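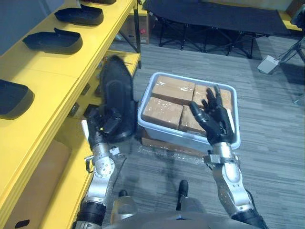
Black shoe-shaped trays on a yellow shelf

Flalilo Paper Crafts Help > Mixed Media > Adhesives and Gels

How do I stop my tag pages from curling?
Posted by Aileen Tolentino, 19/08/2021

Hi everyone! I'm making a junk journal for my niece out of old seed packets and sheet music, and I'm having the best time with it. My trouble is the tags. I glue down two layers of sheet music, brush matte gel over the top, and by morning every tag has curled up like a potato chip. The cardstock is 197 gsm and the gel is the Vustis matte one. I already tried stacking books on them and ended up with a tag stuck to a cookbook! Is it the paper or is it me?

Elango Devadiga
It's the water in the gel, and you can fix it so easily! Paper swells on the side you wet and then pulls as it dries, so give the back a thin coat too. Let the front dry until it isn't tacky, flip the tag over, brush the back, and leave it on baking parchment. Once both sides feel dry, put another sheet of parchment on top and THEN add your books. I leave mine for 18 hours (overnight plus most of the morning, I get busy). I did a whole set of fern tags this way in June and they are still lovely and flat. If one has already curled, mist the back very lightly and press it the same way. Sheet music sands beautifully at the edges, by the way, try 800 grit!

gunawan_paper
use a glue stick for the layers and save the gel for the top. way less water

Zistuvthorpe Stampers
Love the seed packet idea!! We had the same curling with book pages and switched to heavier card for the base, which helped a lot. Watch out if your sheet music was printed at home on an inkjet, the gel will smear the notes. Spray it with fixative first, outdoors if you can. Please post the journal when it's done, we'd love to see the seed packets!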